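PLOSNESS ATHLETIC CLUB
FOOTBALL SECTION
MINUTES OF THE PRESEASON MEETING

Held in the clubhouse meeting room on 1st September

Present: Chun-yin Shih (Chair), the head coach, the offensive and defensive coordinators, the head athletic trainer, the equipment manager, the team captains, the section secretary.

Apologies: Received from the strength coach and from the junior team representative.

1. Minutes of the previous meeting

The minutes were taken as read and approved with one correction. Under item 4, "Duner Field" should read "the practice ground at Duner." The Chair signed the corrected copy.

2. Matters arising

2.1 The league office has confirmed that the away game at Lam will be played on the turf field. Players are to bring both pairs of cleats until the condition of the surface has been checked by the equipment manager.

2.2 The request to move the second home game to an evening kickoff was refused by the league. The game will be played at the time first published.

2.3 The repair of the visitors' bench remains outstanding. The equipment manager is to obtain a second quote.

3. Head coach's report

The head coach reported that preseason practice had gone largely to plan. Attendance was good in the first two weeks and fell off in the third, when several players were away. The offensive line has had the least time together of any unit, and the coach intends to hold extra sessions for that group before the opening game.

The position of starting quarterback has not been settled. Both candidates will take snaps with the first unit during the coming week, and a decision will be given to the players before it is given to anyone else. The captains asked that this order be kept to, as it was not last year. The coach agreed.

The defensive coordinator asked for it to be recorded that the secondary is short of cover on the left side. Two players from the junior team are to be invited to practice with the senior squad, subject to the agreement of the junior coach.

4. Roster and player availability

4.1 The roster limit for the season is unchanged. The final roster is to be with the league office before the opening game, and late additions will require a signed release from the player's former club.

4.2 The head athletic trainer presented the availability list. One running back (hamstring) is not to practice. One linebacker (shoulder) may practice without contact. One tight end (ankle) is listed as limited and will be looked at again before the trip to Duner. All other players are available.

4.3 It was agreed that the availability list will be posted after each practice and that coaches will not alter a player's status without the trainer's initials beside the change.
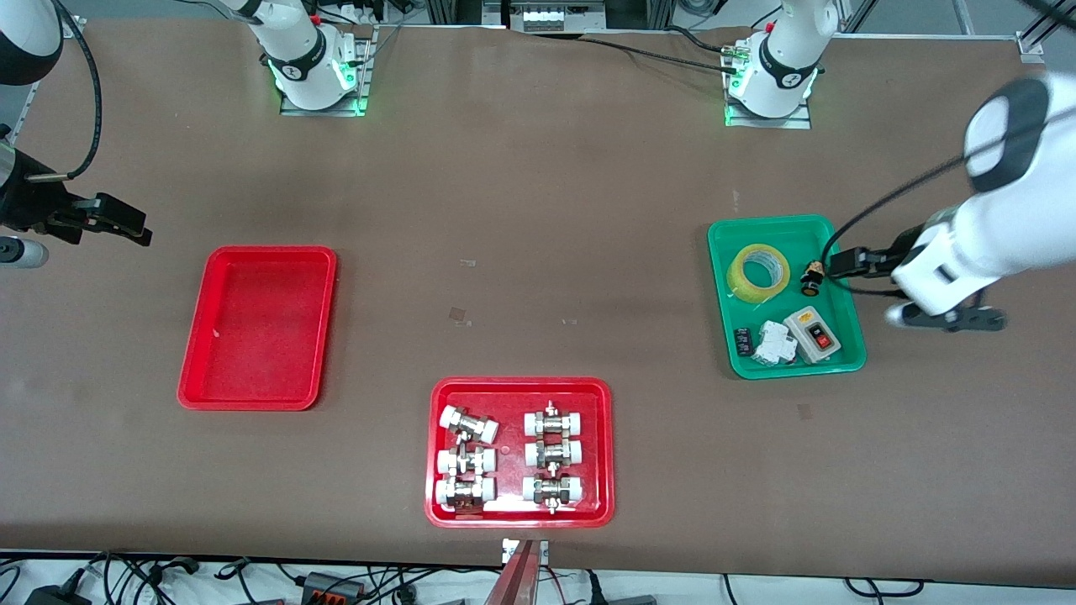
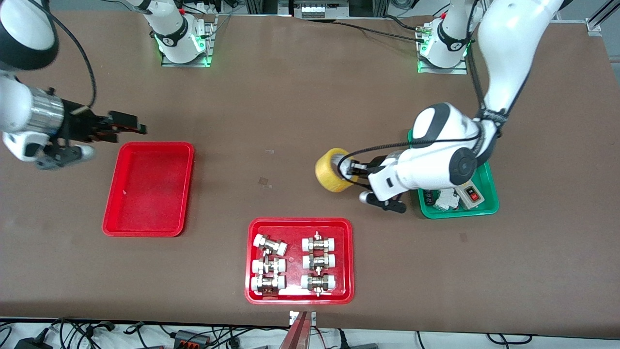
5. Equipment and sideline arrangements. The equipment manager reported that the order placed with Peteck had been delivered short, with chin straps and two sizes of shoulder pad still to come. The supplier has been asked for a delivery date in writing. Discussion then turned to the small items used on game day, which were mislaid more than once last season: spare screws, snaps, mouthguard cases and tape. The equipment manager proposed that these be kept on the sideline table in shallow plastic trays, three in all, with one tray each for helmet hardware, pad hardware and tape. The proposal was agreed. The trays will travel with the team to away games, and the equipment manager will be responsible for restocking them.

5.1 Helmet checks will be carried out before the opening game and again in November. A player whose helmet has not been checked will not be allowed to dress for a game.

5.2 The defensive coordinator asked whether a second set of practice jerseys could be bought. The matter was held over until the remaining Peteck items have been received and paid for.

6. Travel

The bus company has confirmed bookings for all away games except Lam, where the return time is still in question. The secretary is to settle this with the company and inform the captains.

Players who travel in their own cars must tell the head coach beforehand. The Chair reminded the meeting that this is a club rule and applies to captains and coaches equally.

7. Finance

7.1 The Chair reported that $300 had been received from the summer sevens tournament and $200 from the sale of old jerseys. Both sums have been placed in the section account.

7.2 Player dues remain at $100 for the season. The secretary reported that 23 players had not yet paid. It was agreed that a reminder be sent and that no player with unpaid dues be included on the final roster unless a payment plan has been arranged with the Chair.

7.3 A request from the offensive coordinator for a new blocking sled was discussed at length. The meeting accepted that the present sled is worn but did not agree that it should be replaced this season. The equipment manager will look into new pads for the existing sled and report back.

8. Conduct on the sideline

The Chair referred to the letter received from the league after last season's final home game. Only players in uniform, coaches and the training staff are to stand inside the marked area. The captains undertook to speak to the squad. The head coach will speak to the parents of junior players who attend home games.

9. Any other business

9.1 One of the captains asked whether the weight room could be opened earlier on practice days. The Chair will raise this with the main club.

9.2 The head athletic trainer asked that ice be ordered for all home games and not only for those played in warm weather. Agreed.

9.3 The secretary asked for volunteers to run the down markers at the opening game. Two names were given and one further person is needed.

10. Next meeting

The next meeting will be held in November, after the helmet checks, in the same room. Items for the agenda are to be sent to the secretary in writing.

There being no further business, the Chair closed the meeting.

Signed as a correct record:
Chun-yin Shih, Chair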